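Appel à participants — pliage, rangement et mise en place de pochettes zippées sur table

Irkisero recrute des participants pour des séances de manipulation d'articles souples dans ses locaux de Resmont. Article de base : pochette rectangulaire en tissu gris foncé, fermeture à zip bordée de jaune, posée à plat au milieu de la table. 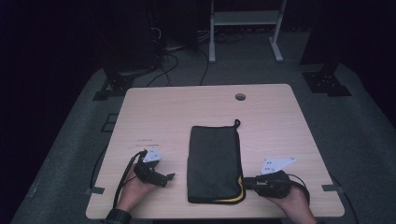
Tâches

Orienter la pochette, saisir le bord, ouvrir et fermer le zip, remettre à plat. Travail des deux mains, manches longues admises. Durée d'une séance : 42 minutes, pause non comprise. Chaque participant effectue 4 séances.

Le plateau est en bois clair, à veinage fin. Il doit être dégagé avant chaque nouvelle pose.

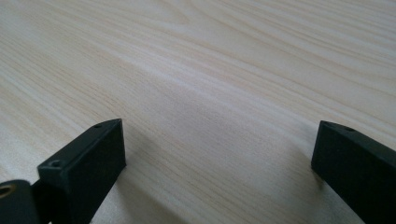 Rédaction : service Recrutement, Irkisero — 1er juillet 2022

Profil : majeur, usage normal des deux mains, bonne vision de près. Aucune expérience en conditionnement n'est exigée. Station assise ou debout au choix.

Ne rien poser d'autre sur le plateau — ni téléphone, ni gobelet.
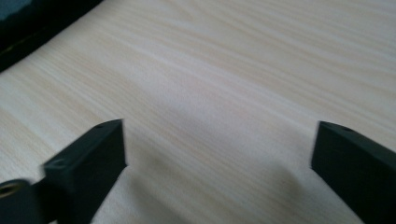

Atelier Penrose — Articles souples et bagagerie

Candidatures par le formulaire en ligne, référence 1688. Préciser les disponibilités jusqu'en novembre et la main dominante.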